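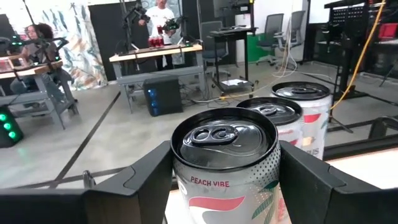

Séance 2 : la canette, vue par celui qui doit la remplir (et par celui qui doit l'ouvrir)

Bon, on reprend où on s'était arrêtés vendredi, c'est-à-dire au couvercle. Je vous avais demandé d'apporter chacun une canette pleine, non ouverte, et de la regarder par le dessus avant de lire la marque. Faites-le vraiment, ça change tout !

Le vocabulaire d'abord, je le redemanderai : le corps, l'épaule (la partie qui se resserre vers le haut), le bord serti, le couvercle, la languette, et enfin le contour de l'ouverture, cette ligne qui cédera quand on tirera. Sur la « Peach Vibe », la languette est noire et percée de deux ouvertures, le couvercle gris foncé, le bord noir. Le corps, lui, reste clair, avec une vague rose corail sous le nom. J'aime beaucoup ce contraste, Bongani Zulu le trouve trop dur pour une boisson à la pêche (on en a discuté tout un café).

Regardez aussi où est placé le nom : juste sous le bord, en capitales rouges. Et la feuille verte qui descend sur le côté, avec ses rayures et ses points. Le décor doit tenir sur un cylindre, donc pensez toujours à ce qui disparaît quand on tourne la canette.

Pour la prochaine fois : un croquis du couvercle, légendé, et une proposition de décor à plat pour la marque Bendo. Au crayon, s'il vous plaît.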